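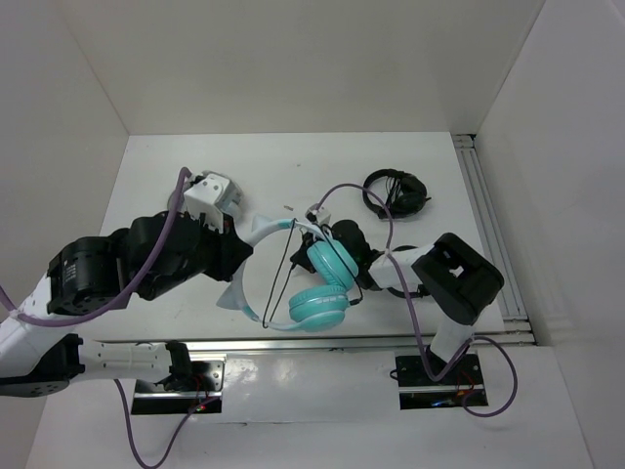 Domenica Aebischer wrote after the last session that she had typed out every "um" in her interview and could no longer follow what the speaker meant. She wanted to know how much of it she was allowed to leave out.

Courses > Oral History > Handouts > Unit 5: Transcribing

Unit 5. From recording to transcript

A transcript is a reading copy. The recording stays the source, and anyone quoting from the interview should go back to it. For this course we use a light clean-up:

- Leave out "um" and "uh" unless the hesitation matters to the answer.
- Keep false starts when the speaker corrects a fact – a name, a year, a street.
- Keep dialect words and grammar as spoken. Do not respell ordinary words to show an accent.
- Put laughter and long pauses in square brackets.
- Mark a word you cannot make out as [unclear] and give the time.

Play the whole interview once before you type anything. Then work in short stretches. Most beginners need several hours of typing for each hour of talk, more if two people speak at once.

The practice interview is number 2146 in the course folder. The speaker worked at the Berchtold dye works and later at Hevo. She uses the shop names for things, so you will hear "Clorkurico" several times. It was a bleaching powder. Spell it as given here. "Prolo" was the workers' name for the lower yard and takes a capital.

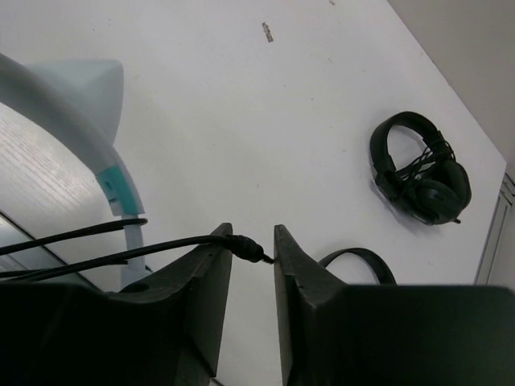

Should the interviewer's questions be typed out in full?
Type them in full, including the clumsy ones. A reader has to see what the speaker was answering.

Names of third parties

Speakers often mention neighbors or coworkers who never agreed to be recorded. Type the name in the working copy and highlight it. Whether it stays in the public copy is decided later, with the speaker. Do not swap in initials on your own – they are hard to undo.

For next time

Transcribe 4 minutes of the practice interview, starting where she describes the Prolo. Bring 2 printed copies, double spaced, with line numbers. We will trade them and check each one against the recording.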